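再生纸灯罩制作与透光比较
综合实践课程项目报告

小组成员：Eldana Tufa、Gonzalo Sarmiento
提交日期：2026年7月16日，星期四

一、选题

我们学校打印室每周都有大量单面废纸，以前统一交给回收站。三月份选题的时候，我们想过做笔记本和信封，后来看到宿舍楼道的小夜灯都没有灯罩，灯泡直接露在外面，晚上很刺眼，就定下来做灯罩。

灯罩对纸有两个要求，一是要透光，二是要立得住。这两个要求有点矛盾：纸薄了透光好，但是容易塌；纸厚了站得稳，光却出不来。我们想弄清楚用同样的废纸浆，加入不同的材料以后，纸的透光和硬度会怎样变化，再选一种合适的做成成品。

二、材料和工具

废纸来自打印室和美术教室，去掉了有塑料膜和订书钉的部分。每批称取500克干纸。

添加材料有三种：玉米淀粉、棉短绒、干草纤维。棉短绒是从Broleck手工材料店买的，干草纤维是自己剪的，长度没有控制得很好，后面会说到。

抄纸框用的是旧相框和纱窗网，两个框大小一样，一个有网一个没网。另外还用了搅拌机、塑料水槽、吸水布、木板和几本厚书。照度计向物理组借，型号比较旧，读数跳动时取中间值。

三、步骤

1. 废纸撕成小片，泡一个晚上。
2. 分几次放进搅拌机，每次加水1000毫升，打到看不见字迹为止。
3. 倒入水槽，加入添加材料，用手搅匀。第一批不加任何东西，作为对照。
4. 抄纸，翻到吸水布上，盖布，压木板和书。
5. 第二天揭下来，贴在玻璃上晾干。
6. 干后裁成相同大小，测透光和弯曲。

打浆时间是我们改动最多的地方。刚开始打得太短，纸面上有很多小疙瘩，对着灯看像一片一片的云。后来延长了时间，疙瘩少了，但滤水变得很慢，在框上要等很久才能翻。最后四批用的是同一个时间，可以互相比较。

四、测试方法

透光：在暗室里固定一个小灯，照度计放在灯的对面，位置用胶带做记号。先测没有纸时的读数，为1485勒克斯，再把纸样夹在中间测。

硬度：没有专门的仪器，我们把纸样一头压在桌边，另一头伸出桌外，量它垂下去多少。垂得越少说明越硬。这个方法比较粗，只能用来排次序。

五、结果

对照批的透光读数是445勒克斯，在四批里面最高，但也最软，伸出桌外以后垂得很明显，做成圆筒过一夜就歪了。

加玉米淀粉的一批硬度提高很多，表面光滑，适合写字。缺点是发脆，折的时候会裂，裂口露出白色的毛边。透光比对照批略低。

加棉短绒的一批最结实，撕的时候要用力。透光排在第三，光比较均匀。它在干燥时收缩得比较多，贴在玻璃上的纸有两张自己绷开了。

加干草纤维的一批透光最低，不过开灯以后能看见草丝的影子，同学看了都说好看。因为草剪得长短不齐，有的地方鼓起来，裁的时候刀会跑偏。

综合下来，我们用棉短绒浆加少量玉米淀粉做成品。这个配方没有单独测过透光，是一个不足。

六、成品制作

灯罩做了两种形状。一种是圆筒，里面衬两圈细竹条；另一种参考了Echevarría老师在课上给我们看的六面灯笼，每一面单独裁，再拼起来。圆筒做起来快，接缝只有一条。六面的要对齐六条边，第一个做歪了，上口比下口大出一截，重新裁过一次。

接缝先用浆糊，晾干以后再补一遍。浆糊对再生纸很合适，会渗进去，但是湿的时候纸会变软，要用夹子夹着等。我们没有经验，夹子夹得太紧，留下了印子，成品靠近仍然能看出来。

灯源只用低功率的LED灯。安全方面按老师的要求，灯泡和纸之间留出一掌宽，连续开灯一个下午，每隔一段时间摸一下纸的内侧，没有觉得烫。没有做阻燃处理，所以成品上贴了标签，写明不能配白炽灯。

七、试用

成品放在Bornonley宿舍楼二层楼道。住在那一层的同学提了一些意见：草丝的那个最受欢迎，圆筒的太普通，有人希望颜色暖一些。也有人说走路经过的时候带起风，灯罩会晃，建议在底部加重。我们在底圈里绕了一段粗铁丝，晃动小了一些。

八、问题和下一步

取样太少是主要问题，每批只测了几张，同一批里厚薄也不一样。抄纸的手法两个人也有差别，Gonzalo抄的偏厚，Eldana抄的偏薄，后来规定同一批只由一个人抄，但前面的数据没有重做。晾干的时候遇到下雨天，有一批干得慢，颜色发黄，不知道和硬度有没有关系。

下学期准备加做一批草纤维剪齐的样品，并且把最后的配方补测一次。校刊Flukevness的编辑问过我们能不能写一份简单的做法，等补测完成再给。
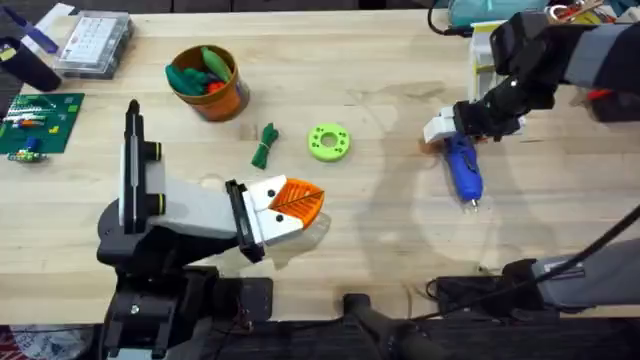 灯罩外面的装饰还没有定下来。同学说颜色要暖，我们打算用暖色的小片贴在六面灯笼的上口，开灯以后看看影子怎样。目前比较想要的样子是橙色扇形片，上面带黑色的放射线条，有点像叶子，也像有棱的贝壳，和灯笼的直边放在一起不会太呆板。粘这种小片不想再用浆糊，等的时间太长，夹子又会留印，准备改用热熔胶枪，就是蓝色机身、黑色枪嘴的那种，拿的时候枪嘴朝下。胶点会不会挡光，以及灯开久了胶会不会变软，都要先在裁剩的边角纸上试过，再往成品上贴。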